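3.2 Casting announcements and audience expectation

The second part of the study looked at how fans respond when a director is named for a long-running film series. We followed discussion of Flamura, a space adventure series, after the studio announced that Zsófia Bozsik would direct the next film. Bozsik was known mainly for the thriller Kerekes, and many fans had not seen her work.

We interviewed 40 regular members of a fan forum in November and asked each of them to describe their first reaction to the news. The interviews were held in small groups and recorded with consent.
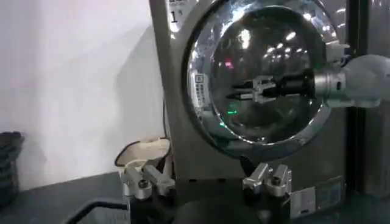 Most members said they judged the choice by the director's last film. Those who had seen Kerekes talked about its pacing and its use of sound. Those who had not seen it relied on the trailer or on what other members had written. Only 9 members mentioned the screenwriter, Dezső Tóth, although he had worked on two earlier films in the series.

Reactions also changed over time. When we contacted the same members again after the first cast list came out, 8 who had been against the choice said they were now willing to wait for the film. Sárközi (Jolán Sárközi, second author) coded the answers, and Ó Riain checked the coding against the recordings. They disagreed on four answers, which were left out of the totals.

Figure 4. Washing machine no. 1. 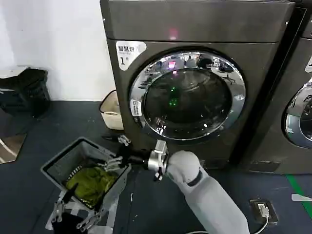

3.3 Limits of the sample

All members came from one forum, and most had followed the series since the first film. Casual viewers may care less about who directs. We did not ask about ticket buying.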